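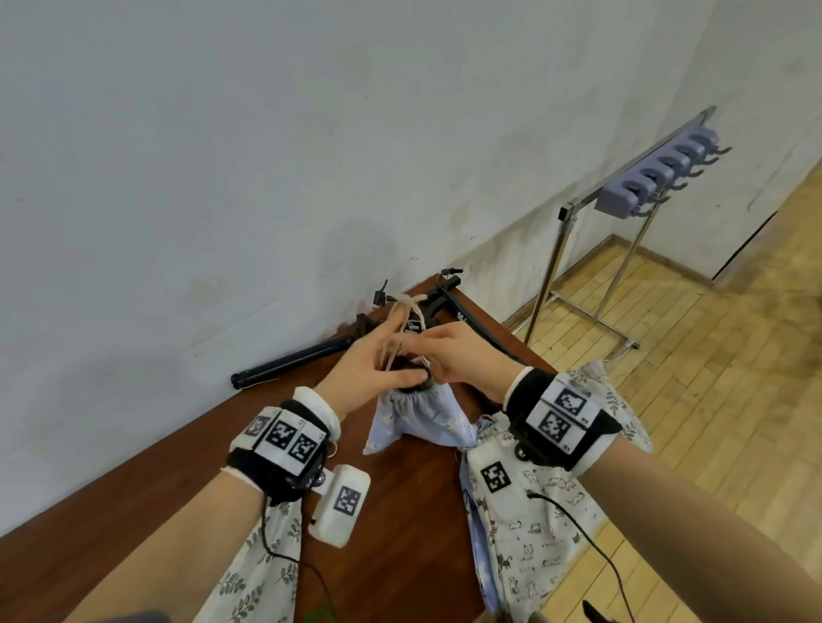 Photo: Farkeo

I used to be a shove-it-in packer. Then I spent 24 days in Sasau with one carry-on, and now I put everything in little bags - socks, chargers, tea, the lot. My favorite one came from a market stall and cost me 200 of the local coins, which I still think was a steal! I'm going back in December, and yes, I've already started packing (two bags down, and I haven't even gotten to the sweaters).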